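Plollar Table Guide, Section 4: Setting Up and Looking After the Tabletop 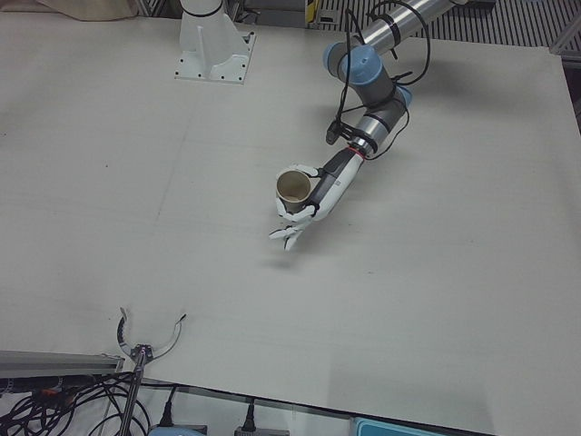 Tabletop makers like to tell you that a pale surface "hides everything." We don't believe it, and you shouldn't either. A light top hides dust fairly well and hides almost nothing else, so most of this section deals with rings, drips and the marks left by whatever gets put down and picked up all day. A round, open-topped cup held over a big grey-white top is a fair test of any table: no lid, plenty of bare surface, and every drip has somewhere to show. Set the table up with that sort of use in mind and you will have less to scrub later.

4.1 Before you start

You will need the level from the parts bag, two soft cloths, a bowl of warm water and a little plain dish soap. The bag also holds a sachet of Dankwa surface conditioner. We have tried it on several tops and can't say it did much. Use it if you like the smell.

Note: The level in the parts bag is small and not very good. If you own a better one, use that.

4.2 Leveling the top

1. Put the table where it is going to stay. Leveling it in one spot and then dragging it to another undoes the work.

2. Lay the level across the middle of the top, then along it.

3. Turn the foot under the low corner a half turn at a time. Check again after each turn.

4. Press down on each corner with the flat of your hand. If the top rocks, go back to step 3.

5. Leave the table for 15 minutes and check once more. Feet on carpet tend to sink.

Caution: Don't unscrew any foot by more than 5 full turns. Past that there is very little thread left in the leg. If the table still isn't level, the floor is the trouble – use a shim.

4.3 First cleaning

1. Wipe off packing dust with a dry cloth.

2. Go over the top with a damp cloth and a drop of soap, working from the far side toward you.

3. Rinse the cloth, wring it out and wipe again.

4. Dry the surface with the second cloth. Air drying leaves streaks, whatever the carton says.

4.4 Cups and other drinkware

The carton says "no coasters needed." Treat that as advertising. Cold water is harmless if you get to it the same day. Coffee, tea and red juice are another matter.

1. Keep cups well in from the edge of the table.

2. Fill a cup no more than most of the way if it is going to be moved while full.

3. Lift cups to move them. A gritty base slid across the top will scratch it.

4. Blot spills first, then wipe. Wiping first spreads them.

Note: For an old ring, lay a damp cloth over it for 15 minutes and try again. If the ring is still there, Tretetti cleaning paste may lighten it. It may also leave a shiny patch, so test it near a corner.

Caution: Do not use scouring pads, bleach or anything sold as a "magic" cleaner. A dull spot can't be polished back.

4.5 Weight

The top is rated for 167 pounds, spread evenly. We would stay well under that, and we wouldn't put much of it on one edge. Sitting on the table is not covered by the warranty – see Section 7.

4.6 Replacement parts

Feet and end caps can be ordered from Kendness under part number 57. They are sold in sets, even if you only need one. Allow extra time for delivery in April, when the warehouse closes for stocktaking.

Section revised 9/6/21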